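Workshop tips, picked up at an open day

February 10, 2026

I keep a small repair bench in the back half of a garage and run a page of tips for people who do the same. In January I spent an afternoon at the Rulteck open day in Kumbridge. They build automatic sorting and part-handling stations. Most of what I wrote down applies just as well to a bench with a vise and a coffee can on it.

## Before you go to one of these

Wear closed shoes. They turned two people away at the shop floor door for sandals, in winter. Safety glasses are handed out, but they are the loose kind, so bring your own if you have a pair that fits.

Take a notebook. Phones were allowed in the demonstration area and had to stay in a pocket everywhere else.

Go to the first session if you can. Ours was a group of 12, and the back row couldn't hear over the air compressor. Questions were easier to ask after the talk, when most people had gone for coffee.

Ask what goes wrong. The engineer who led our group, Reto Frei, gave short answers about speed and very long ones about jams, dropped parts and parts that ended up facing the wrong way. The second kind is what you can use at home.

## Small parts in a dish

**Use a wide, shallow dish.** A deep jar hides what is at the bottom, and you end up pouring everything out to find one spacer. A low rim is enough to keep round parts from rolling off the bench.

**Don't fill it.** Frei's rule for their feeders is to leave enough bare floor that a part can be pushed sideways before it is picked up. I had been filling my dishes to the rim. With half as much in them, I can slide a bushing clear with one finger and pick it up by the sides.

**Put in a divider that stops short.** A strip that runs partway across gives parts something to rest against, and you can still sweep them around the end of it. A strip of aluminum glued on edge works. So does a cut piece of plastic ruler. Clean the dish with alcohol before gluing.

**Turn the dish.** A turntable saves reaching over things. I use a kitchen one, the kind sold for spice cabinets, with a cake pan held down by 3 dots of mounting putty.

## Picking things up

Grip a tube across its outside, low down, with both jaws touching at the same moment. If one side touches first, the part tips. This goes for tweezers, needle-nose pliers and jar tongs.

Flat tips hold a tube better than pointed ones. If your pliers have coarse teeth, slip a short piece of heat-shrink over each jaw and warm it until it's snug. It will last for months and won't mark brass.

For parts that are touching, take the outside one first. Going for the middle of the cluster knocks the rest over.

## Light and shadow

Put the lamp on the side opposite your working hand. I have known this for years and still had mine on the wrong side. An arm of any kind throws a big shadow, and dark parts disappear in it long before bright ones do.

A second lamp, set low and off to one side, will show you the open end of a tube. Straight overhead light flattens everything.

## Counting and keeping track

The woman next to me, from a shop called El Idrissi that fixes sewing machines, counts her screws by weight on a postal scale. Weigh ten, divide, then weigh the lot. She had just done a delivery of 1,618 that way and checked part of it by hand afterward to be sure. It only works if the parts are all the same size, so sort first.

Write the count on masking tape and stick the tape to the dish. Lids get swapped.

## Sorting by color

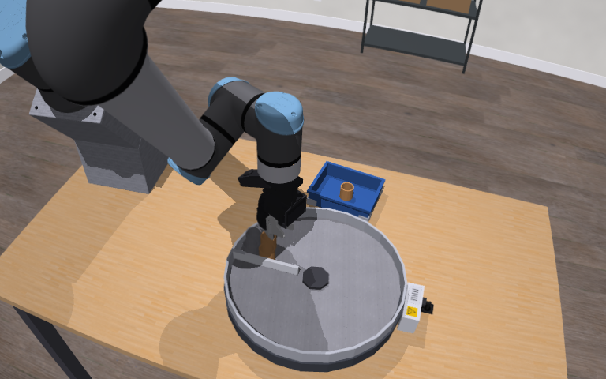
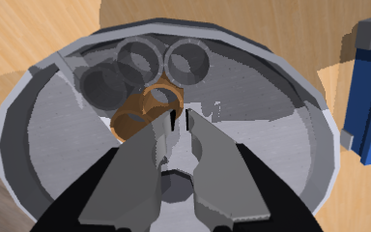
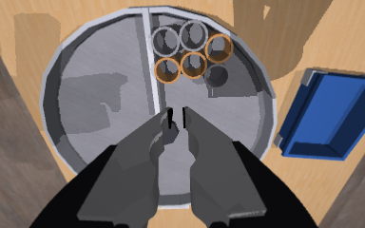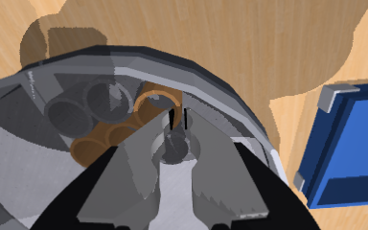 Mixed colors are easier to sort if you decide on one color to move and leave the other where it is. At my bench the copper-colored sleeves get moved and the steel ones stay, and I stopped second-guessing every piece once I'd settled on that. Park the destination tray right beside the dish, the way the blue one sits next to the round container, so the trip from one to the other is short. Mine used to be on a shelf behind me. I also switched to a tray in a color that none of my parts have, and a stray piece shows up at once.

Empty the tray before you start the second color. If you get called away halfway through, leave a scrap of tape on whichever dish you were working from.

Rubber feet under the tray keep it from creeping. The stick-on ones from Vinport come on a sheet and hold well on varnished wood, less well on oiled. For an oiled top, cut squares from a rubber shelf liner and leave them loose.

## Cleaning up

Wipe gray metal dishes with a dry cloth first and a damp one second. Going straight to damp makes a paste out of the filings. A magnet in a sandwich bag picks up the steel dust; turn the bag inside out over the trash to let it go.

Sweep the bench toward you, into a pan held under the edge, and go through the pan before you empty it. I found two good washers in mine last week.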